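The Number Two

Valentin Marchal had told the radio in Plosta that he would play the whole second half on one good knee, and the radio had believed him. Nga Quan, who had taped the other one at six that evening, did not.

"Which is the good one?" she asked him in the tunnel.

"Depends on the stairs."

She wrote that down. She wrote down everything he told her, with a question mark after it, and by February she had most of a notebook.

Potstead were up from the division below for the cup replay, and they had brought 500 people with them, if you took the club's word for it. Nga didn't take the club's word for the weather. From the bench it sounded like a bus and a half. They sang one song, and the song was about a goalkeeper who had retired.

Corkness had drawn the first match away and were supposed to win this one easily. Blandine Hoarau, who coached them, had said so to the board, and then had said it again to the players with her back turned, drawing arrows. There were a lot of arrows. The left back followed one of them for twenty minutes and found himself next to the corner flag with nobody to pass to.

"It's coming," Blandine said on the touchline.

"What is?" said Nga.

"The goal."

It came at the other end. Potstead had a long throw, a flick, and a forward with a bandaged head who fell over as he hit it. The ball went in off Marchal's shin. The good one, maybe.

At halftime Blandine talked about character. She had talked about character before the Bodin match too, and they had lost that by three. Marchal sat with a towel over his face. Ysaline Delaunay, who ran the ticket office and had no business being in the dressing room, put her head around the door to say that the gate was 157 short of what the chairman had announced, and should she correct it?

"Not now," said Blandine.

"He told them 4,000."

"Ysaline. Not now."

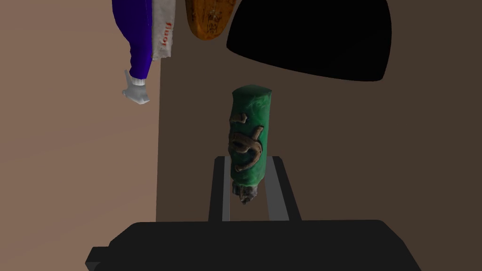 Vol. 2, page 157

The second half began with Marchal on the field, which surprised the radio least of all. He ran like a man carrying a wardrobe downstairs. Twice he waved at the bench, and each time Nga stood up with her bag, and each time he was only asking for the ball.

"He's fine," said Blandine.

"He's limping."

"He always limps. He limped in the team photo."

Corkness got a corner after an hour, and then another. On the second, the Potstead keeper came for it and changed his mind. Marchal was standing where he had been told not to stand. He got his head to it, or his ear, and it crossed the line so slowly that the linesman had time to walk over and look at it.

One each. The home end went up. Blandine hugged the fourth official, who didn't care for it.

"I told you," she said to Nga.

"You told him to stay back."

"I told him to use his judgment."

Nga looked at the board leaning against the dugout. There was an arrow from the number two pointing back toward his own goal, and it had been underlined.

Extra time was mostly cramp. A Potstead substitute hit the post and then lay down near it. Up in the directors' box, Sandrine Guillot, who was thinking of buying the club and hadn't said so to anyone she hadn't told, was seen to put her coat on. The chairman was seen to help her with the sleeve.

It went to penalties. Marchal said he would take the fifth, and Blandine said of course he would, he was the captain. Nga asked which leg he kicked with.

"The right."

"And which one hurts?"

He thought about it for longer than she liked.

It didn't matter, as it happened. Corkness missed the second, the third and the fourth, and Marchal was still in the center circle with his socks down when the Potstead players ran past him to their bus and a half. They knew a second song after all. He shook hands with the ones who slowed down.

On the radio afterward he said that the knee had held up beautifully and that he would have scored. Blandine said she was proud of the performance. The chairman said the talks with Mrs. Guillot, which were not taking place, were going well.

Nga heard it all in the treatment room, where the captain's ice had been waiting since full time. When he came in she held up two bags.

"Left or right?"

"Both," said Marchal, and climbed onto the table. She wrote it down and left off the question mark.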